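이 사이트는 이용자 편의를 위해 쿠키를 사용합니다. 계속 이용하시면 쿠키 사용에 동의하는 것으로 간주합니다.

탁자 정리 과제, 6주 차의 기록
로봇 동아리 Flinura는 왜 로봇보다 손을 먼저 다루는가

2018년 2월 6일

Wutmont 공과대학의 학생 로봇 동아리 Flinura는 지난해 9월부터 한 가지 과제만 다루고 있다. 원형 또는 타원형 탁자 위의 생활 소품을 집고, 옮기고, 제자리에 놓는 동작이다. 과제명은 '탁자 정리'이며, 결과물은 Eneck 학생 조작 경진대회의 가정 환경 부문에 제출된다. 대회 규정상 참가 팀은 시연 데이터를 직접 수집해야 하고, 다른 팀의 데이터를 섞어 쓸 수 없다.

수집에는 로봇 팔을 쓰지 않는다. 동아리원이 손잡이가 달린 그리퍼를 양손에 하나씩 쥐고 동작을 수행하면, 그리퍼의 카메라가 손끝 쪽 영상을 기록한다. 그리퍼의 위치와 자세는 흑백 마커를 기준으로 추정한다. 로봇 팔을 원격으로 조종하는 방식과 비교하면 초기 비용이 낮고 동작 속도가 사람의 평소 속도에 가깝다. 대신 마커가 손이나 소품에 가려지면 그 구간의 자세 값을 잃는다. 동아리가 첫 두 달 동안 버린 데이터의 대부분은 이 문제에서 나왔다.

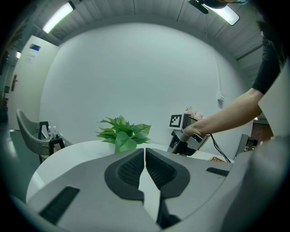 소품 선정 기준

소품은 대회가 지정한 목록에서 고른다. 목록은 재질과 형상에 따라 나뉘며, 팀은 각 분류에서 하나 이상을 포함해야 한다. Flinura가 고른 것은 등나무 계열의 바구니와 상자, 조화, 작은 액자, 화병이다. 공통점은 파지점이 일정하지 않다는 것이다. 엮은 표면은 손가락 패드가 닿는 위치에 따라 마찰이 달라지고, 조화의 잎은 힘을 주는 방향으로 휜다. 액자는 탁자에 눕히면 두께가 얇아 집을 수 있는 모서리가 제한된다.

바구니는 테두리를 집는 방법과 몸통을 집는 방법을 따로 기록한다. 테두리 파지는 접촉 면적이 작아 회전이 생기기 쉽고, 몸통 파지는 그리퍼 개구 폭의 제약을 받는다. 동아리 내부 규칙은 한 회차에 한 가지 파지만 허용한다. 도중에 방법을 바꾸면 성공한 동작이라도 별도 분류로 넘긴다.

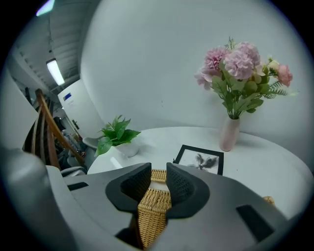
개구 폭은 회차마다 영점을 다시 잡는다. 완전히 닫은 상태와 완전히 연 상태를 한 번씩 기록하고, 그 사이를 선형으로 보간한다. 영점을 생략한 회차는 후처리에서 폭 값이 어긋나며, 사후 보정은 시도해 보았으나 재수집보다 시간이 더 걸렸다. 현재는 영점 기록이 없는 파일을 자동으로 반려한다.

수집 한 회의 구성

한 회는 시작 자세, 접근, 파지, 이동, 해제, 복귀의 순서로 이루어진다. 목표 길이는 33초 이내이다. 수집자는 탁자 앞에 앉고, 머리 쪽 시점의 카메라가 탁자 전체를 함께 기록한다. 손끝 시점만으로는 양손의 상대 위치를 알기 어렵기 때문에, 두 시점의 시각 동기가 데이터 품질을 좌우한다. 동기 오차 허용치는 11밀리초로 정했다. 이 값을 넘는 회차는 검수 단계에서 제외한다.

하루 목표는 80회이다. 초기에는 한 사람이 이를 모두 맡았으나 후반부로 갈수록 접근 속도가 떨어지는 경향이 기록에 남았다. 지금은 수집자와 기록자를 나누고 중간에 역할을 교대한다. 기록자는 소품의 초기 배치를 표에 적고, 실패 사유를 미끄러짐, 충돌, 마커 가림, 기타로 분류한다. 배치는 난수표를 따르며 수집자가 임의로 바꾸지 않는다. 사람이 고르게 두면 소품이 오른손 쪽으로 몰린다는 것이 첫 달 자료에서 확인되었다.
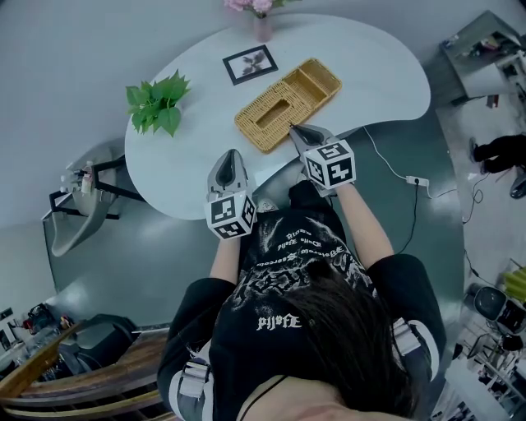 대회 심사에 참여했던 Wuyts는 학생 팀의 데이터에서 가장 흔한 결함으로 '지나치게 깔끔한 시연'을 들었다. 실패에 가까운 상태에서 회복하는 동작이 빠져 있으면 학습된 정책이 작은 오차에도 멈춘다는 것이다. 그는 전체 회차의 일부를 의도적으로 어긋난 시작 자세에서 수집하라고 권했고, 그 비율은 팀이 스스로 정해 보고서에 근거를 적으면 된다고 덧붙였다.

Flinura는 이 의견을 받아들여 시작 자세를 흩뜨린 회차를 추가했다. 그리퍼를 목표에서 벗어난 방향으로 둔 채 시작하는 방식이다. 회복 동작이 포함된 회차는 길이가 늘어나므로 시간 제한을 적용하지 않고, 파일 이름에 구분 기호를 붙인다. 다만 고의로 소품을 떨어뜨리는 동작은 넣지 않는다. 낙하 뒤의 배치를 표로 재현할 수 없기 때문이다.

남은 과제: 양손 협응

6주 차부터는 한 손으로 끝나지 않는 동작을 다룬다. 한 손이 물체를 누르거나 받치고 다른 손이 일부만 움직이는 경우이다. 이때 두 그리퍼의 마커가 모두 보여야 하므로 앉는 위치와 팔꿈치 각도에 제약이 생긴다. 동아리는 탁자 가장자리에 가까운 배치부터 시작해 점차 안쪽으로 목표를 옮기는 순서를 택했다.
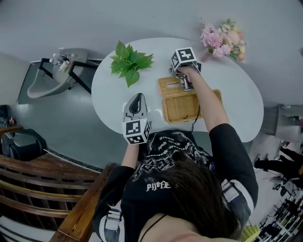

뚜껑이 있는 물체는 난도가 높은 분류에 든다. 움직이는 부분과 고정된 부분이 같은 재질이면 영상에서 경계가 잘 드러나지 않고, 힘의 방향이 조금만 틀려도 물체 전체가 끌려온다. 엮어 만든 휴지 상자가 그런 경우로, 오른손 그리퍼의 금속 집게는 경첩 달린 뚜껑의 가장자리 쪽으로 들어가고 왼손 그리퍼는 상자 왼편, 탁자 앞쪽에 놓인다. 왼손을 상자에 대고 누르는 방식과 대지 않는 방식 중 어느 쪽을 표준으로 삼을지는 정해지지 않았다. 누르면 상자는 고정되지만 마커가 가려질 가능성이 커진다.

검수를 통과한 회차는 현재 목표량의 거의 절반이다. 동아리는 뚜껑 동작의 표준을 정한 뒤 나머지 회차를 수집하고, 학습용과 평가용을 배치 번호 기준으로 분리할 계획이다. 같은 배치가 양쪽에 들어가면 평가 점수가 실제보다 높게 나온다. 제출 전 마지막 점검 항목은 시각 동기, 영점 기록, 실패 사유 표기의 누락 여부이다.

문의: 편집부 | 무단 전재 및 재배포 금지 | 맨 위로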